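August 20, 2026

Open day at Prodbridge. I had it on the calendar since they mailed the postcard, and I went mostly for the parking, which was free, and the lunch, which was supposed to be. I sell shelving. I have been told twice this year that I ought to understand automation, both times by people who had just come back from something with a buffet.

Traffic on the bridge was bad, so I missed the welcome and the part where they tell you where the restrooms are. Got a sticker that said VISITOR and a tote bag with a pen in it from Kavham, one of the sponsors. The pen is already dead.

The lab is one long room with fluorescent lights and more power cords hanging from reels on the ceiling than I have seen outside a tire shop. I spent the first part of the tour admiring those. We have one reel at the warehouse and it gets fought over. There were people at desks in back getting on with their day, the way zoo animals do when they have seen a school bus before.

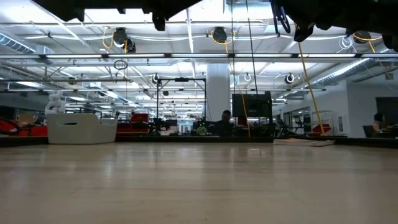 The demonstration

Scheduled for 45 minutes, ran longer. The presenter had a headset microphone for a group that could have fit in a minivan. The project is called Jokeck, which I wrote down as "joke check" and had to correct from the handout. The idea is two arms at one table, doing the sort of handling that people do with two hands and never think about. Cables, mostly. Cables are hard, apparently, on account of never being the same shape twice. I could have told them that for free. I have a drawer.

I had pictured something bigger. I think everyone did, after years of car commercials with the orange giants throwing sparks. These are slim black things bolted to a frame around a wood table, nicer than my kitchen table, and you could stand right by them and feel a little let down and then, after a while, not. When the presenter got one going it moved like my uncle backing a boat trailer. Slow, slow, stop, think, slow. I caught myself leaning to help it.

I will also admit that I looked past the arms at the storage for a good long time. Wire racks with red bins on them, gray shelving with white and light gray ones. Professional habit. I know what those racks cost and I know what I would have charged.

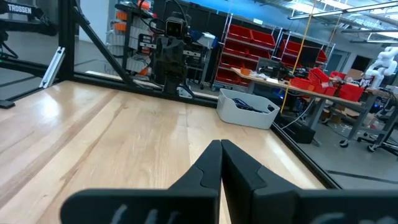 Söderlund, standing next to me with a coffee, said the arm wasn't the expensive part, the expensive part was the months of somebody patiently showing it what to do, and that their own shop had given up on a packing job in December after 917 tries because the boxes changed. Somebody behind us asked if the boxes could be changed back. Söderlund said that had come up.

It was the most useful thing I heard all day and it wasn't on the handout. I asked whether it was worth coming to these and got a shrug and the word "sandwiches."

Then questions. A man wanted to know if it could do laundry. The presenter had plainly been asked this before and had an answer ready with the word "roadmap" in it. A woman asked what happens if the power goes out, and the answer was that it stops, and she wrote that down. I asked how long it takes to learn one new job. It depends, I was told, and then we heard what it depends on for 12 minutes.

They let us walk up to the table afterward, one side at a time. I liked that part best. Up close it looks like any bench where work is going on: a bin of tangled black cables in the corner, a pink folder, a blue cable coiled by itself, a keyboard off to the side. I felt better about my own desk than I have in months.

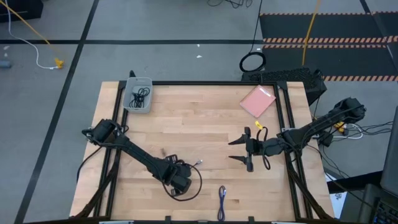

Lunch, and after

Sandwiches, as promised. Turkey or a vegetable one that had gone cold in the middle and warm at the ends. I sat with two people from a bakery supplier who want a machine that can pick up a croissant, and we talked about croissants, and then about parking.

There was a form. It asked how likely I was to automate part of my business, with a slider that went up to 100. I put 90 by accident on the tablet and couldn't get it to go back, so I expect they'll be calling.

Home by four. Tried to untangle the charger drawer before supper and quit at the second knot. Need to order another cord reel for the warehouse, and find out who has the ladder.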